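From: Eugeniusz Śliwiński
To: ferkside-players
Subject: Re: Scoring the last round at the May meet

Miroslava Doležal wrote:

> Could we settle the scoring before the May meet? At the last one
> we had two tables playing the final round of rummy to 600 and
> one table playing to 1,000, and the three results then went on
> the same sheet. I finished on 3,775 across the evening, but I
> don't think that figure means much if my table had more hands to
> score in. I would also like to know whether a joker left in the
> hand counts against you in full or at half.
>
> Miroslava

I agree with most of this. The printed rules say 1,000 for every round, and the 600 came in when we were running late and wanted to catch the last bus. It was never written down, so people who weren't there that night carried on as before.

My proposal is that all tables play every round to 600, including the last. With four at a table that should get us through before ten even if the deal is slow. If a table finishes early they wait. They don't start another hand and add it on, which has happened at least twice.

On jokers, a joker left in the hand counts in full. The half rule belongs to the Olszewski version, where you are dealt an extra card and can swap a joker back off the table. We don't play that, though I know some of you learnt it first. The same goes for the bonus of 200 for going out in one turn. We do keep that one, but only if you have put nothing down before.

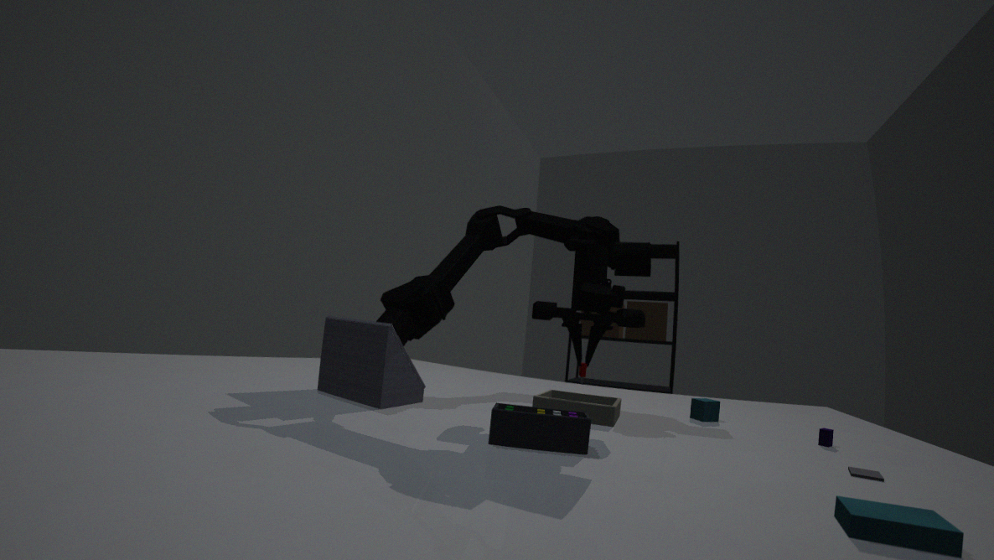

Seating is the other thing I wanted to raise. We have been putting five players on the small tables and the discards end up under somebody's elbow, which led to the argument over whether a queen had been picked up or not. I would like a broad white top like that one for the final, with the stock and the discard pile in the middle and enough space to lay melds out in a row. The Wunby hall has a few long tables in the side room and I can ask for the key if people want them.

I'm bringing two new packs as the Ustari ones are marked on the backs. If you have a spare pack with both jokers still in it, please bring that too.

Miroslava, your 3,775 stands for last time. I'm not going to rework old sheets.

Any objections to the 600, please send them to the list and not just to me.

Eugeniusz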